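Automation in Practice
Handout 6: Notes on the demonstration visit to Trestent
Prepared by Souad Kettani

Read these before the May discussion session and bring your own notes from the visit. If you missed the trip, you can still do the written work, but borrow somebody's timings first. The task we watched was cloth handling with two arms.

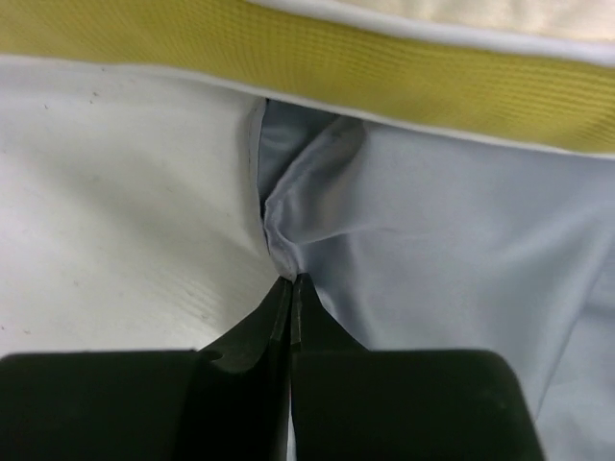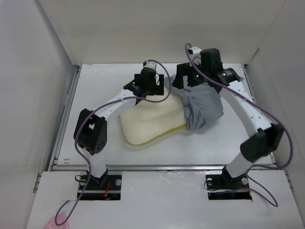

1. What we were told

Our host was Yara Kassab, who runs demonstrations for the Cirero project. Her talk made four claims. I have put them down as close to her wording as I could manage.

a) The arms can handle soft goods "the way a person does."
b) The same setup will work on other items with very little change.
c) The system is close to ready for a small workshop.
d) Success on the bench is at 80 percent.

She was generous with her time and answered everything we asked, including the questions she plainly didn't enjoy. My doubts are about the claims.

2. Why cloth is hard

You will remember from Handout 4 that a rigid part has a position and an orientation, and once you know those you know where all of it is. Cloth doesn't give you that. Pull one corner and the rest moves in ways that depend on friction, weight, stretch and how it was lying to begin with. A fold can hide the edge you were planning to grab.

Gripping is a second problem. A two-finger gripper has to pinch enough material to hold on, but if it takes too much it picks up the layer underneath as well. People sort this out by feel and barely notice doing it. A machine working mostly from camera images has to judge it by sight, and the fingers themselves often block the view at the worst moment.

Third, two arms pulling on one piece of cloth are connected through it. If one moves early, the other may lose its grip or drag the whole object across the table. Please use the word "coupling" for this in your written answers. "Teamwork" was the word in the talk and it explains nothing.

3. The 80 percent

Ask three things of any success rate: out of how many tries, on what items, and who decided what counted.

The answer to the first was 1084 recorded attempts. That's a respectable number and I was glad to hear it. But those attempts were gathered over the whole project, and the 80 percent came from a later test of 67 runs. These are different things, and the slide put them side by side with no line between them. Several of you copied them down as one result. Go back and fix that.

On the second question, all 67 runs used the same type of item, started in much the same position. So the figure tells us how the system does on that item from that start. Claim (b) may be true, but we were shown no evidence for it.

On the third, a run was a success if the operator said so. There was no written standard for wrinkles or for how far the cloth could be out of place. Would a second person have scored the runs the same way? Kassab said she thought so. Nobody had tried it.

4. What a demonstration can show

A live demonstration shows that a thing is possible at least once, under the conditions in the room. It is weak evidence for reliability. The host picks the item, the lighting, the starting position and the moment to stop.

Compare the Hourani visit last term, where we were handed the item and told to put it down any way we liked. The results were worse and I learned a good deal more. I asked whether we could do the same at Trestent and was told the schedule was tight.

Speed also deserves more attention than it got. Watch for edited or sped-up video in the follow-up material they send us. If there is a multiplier printed in the corner, divide before you quote a time.

5. What I would grant them

I don't want you to come away thinking the work is poor. Small, fairly simple arms doing anything useful with loose fabric would have surprised me not long ago. The staff let us stand close and didn't hide the parts of the job that need a person. When asked about claim (c), Kassab said that "close" meant close for a research group, which I thought was a fair answer and one that should have been on the slide.

The Jusstead report on your reading list makes the opposite mistake, by the way. It writes off cloth handling altogether on the strength of a few bad trials. Apply the same three questions to it.

6. Written work

Answer two of the following, one page each.

- Choose one of the claims (a) to (d) and describe a test that could prove it wrong. Say what you would measure and who would score it.
- Suppose 13 more runs are added to the 67, all failures. What would you want to know about them before changing your mind about the system?
- Write a pass/fail standard for placing a cloth cover on a soft object. Give it to a classmate and see whether the two of you agree on what it means. Report any disagreement.
- Explain coupling between two arms to a reader who has never seen a robot. A bedsheet is a permitted comparison. A dance is not.

Hand in on paper or through the course page. Late work loses a grade unless you have spoken to me first. Page 2 of the visit form, the one with the safety signature, is still missing from a few of you and I need it back as well.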